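3.2 How people name the stuff in their junk drawers

I came into this part of the study with a hunch, and I'll admit it was a pretty lazy one. I figured people would name a thing by what it does. You ask someone what they call the little plastic clip from the bread bag and they say "bread clip," end of story. Well, no! We collected 2,360 names from 87 households, and a big chunk of them had no link to use at all.

Take the families who make up words. One household says "flukik" for any part that fell off something and can't be matched to its owner (the grandmother started it, and the kids now say it at school). Another says "clondik" for a lid with no container. I loved these, and so did Benjie Layug, who did most of the home interviews and still says flukik in our meetings. We coded a word as a house word only if at least 3 people in the home used it without being prompted. That rule threw out a lot of fun ones, sadly, including my favorite, "skilley," which only one dad seemed to know.
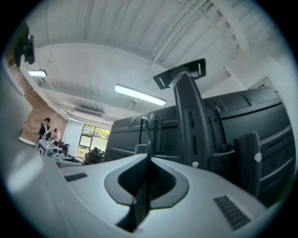 Figure 4. Part of a light gray housing with slotted black vents.

House words also hang on longer than I expected. When we went back in July, most families were still using theirs, and a few had stretched them. Flukik had spread from loose parts to spare buttons, then to a sock with no mate. Older siblings did a lot of the stretching, and the parents mostly went along with it. I don't want to lean on this too hard, as we only made the one return visit and people knew by then what we were after. A couple of them had clearly been saving up words for us.

Then there's the question of who gets to name things. In homes with 4 or more people, a new word usually came from whoever cleaned out the drawer, and the others picked it up when they went looking for batteries or tape. Smaller homes didn't show much of a pattern either way. I come back to those in section 3.3, along with the names people used only when they were annoyed.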